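Which fingers for skinny stuff like pens?

Faustine Chauvin
I've got a Sinley arm and I'm stuck choosing between the Plarier two-finger gripper and the Qudah one. My test is dumb simple: pens off a white tabletop and into a tray. Three were lying together by the tray when I grabbed this. 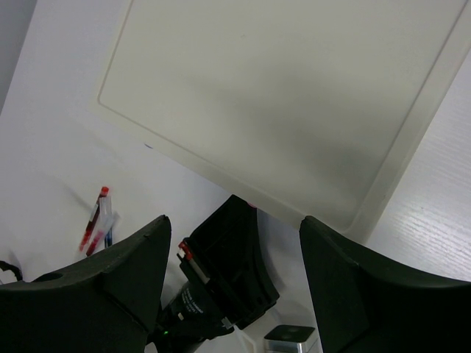 Do I need to swap the controller too if I go with the Qudah? The old Lemeck one will drive it fine, you just have to redo the finger limits in the config, so I'm leaving mine alone.

plarier_fan
Plarier. Cheaper, done.

tray_hopper
I've run both (way too many evenings in September!) and I'd go softer on the tips. Hard ones kept spinning the pen on me. Wedge tips closing on the barrel, pen straight up, that's what you want.

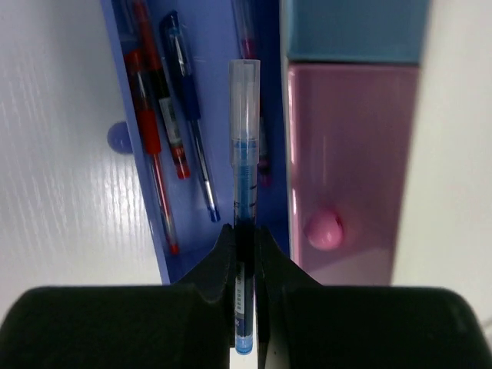

Then drop your closing speed, I went from 6 to 4 on the Lemeck scale and quit flinging things across the room. Watch the wrist cable too, mine snagged twice!

We use cookies to remember your settings. OK

Contact us | Copyright | Back to top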